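Wrist camera cell, Corkum bench: README and shopping notes

Hi! This folder goes with the wrist camera recordings from our bench in Corkum, plus the spreadsheet I used to plan what we bought and what we're still saving up for. I wrote it mostly so next year's budget doesn't get built from my memory again (sorry, everyone).

What's in here
frames/ has 2,098 stills in PNG, all from the camera at the wrist
budget.csv is the running equipment list, one line per purchase
wishlist.txt is exactly what it sounds like
notes/ is scrappy, read at your own risk

Money stuff
All prices are in Canadian dollars, before tax. The arm was already paid for when I took over the sheet, so it's not in the totals. The lines people keep asking me about:

Spare fingers, one pair: $200
Camera mount and cable: $300
Shipping from Cliline: $200 (yes, the same as the fingers, I checked the invoice twice!)

I got quotes from Cliline and Wolde. Wolde was cheaper on the mount but wanted a bigger minimum order than we could use, so we went with Cliline for this round. If you're planning a second cell, please ask both again, and ask for shipping in writing before you fill in the form. I budgeted nothing for it the first time and spent a whole Sunday moving money between rows.

Fingers are the line I'd pad the most. I now treat them like printer ink and put two spare pairs in every yearly plan. The sheet has a column called "swap" where I log each change, so you can work out your own rate. It's only filled in from January on, though. 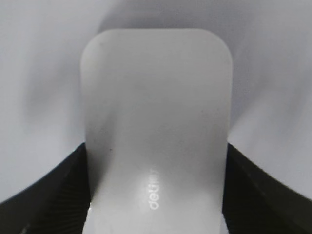
Wrist view of a pale finger between the black gripper parts, with a small dark speck on the pad.

Still to buy
A second camera cable, a better lamp, and a proper case for the spares. The lamp is first in line, my favourite is in wishlist.txt.

Using the files
The Basitard loader reads frames/ as is. Please don't rename anything in there, the sheet points to those names. Fixes to budget.csv are very welcome, just add a new row and leave the old one where it is.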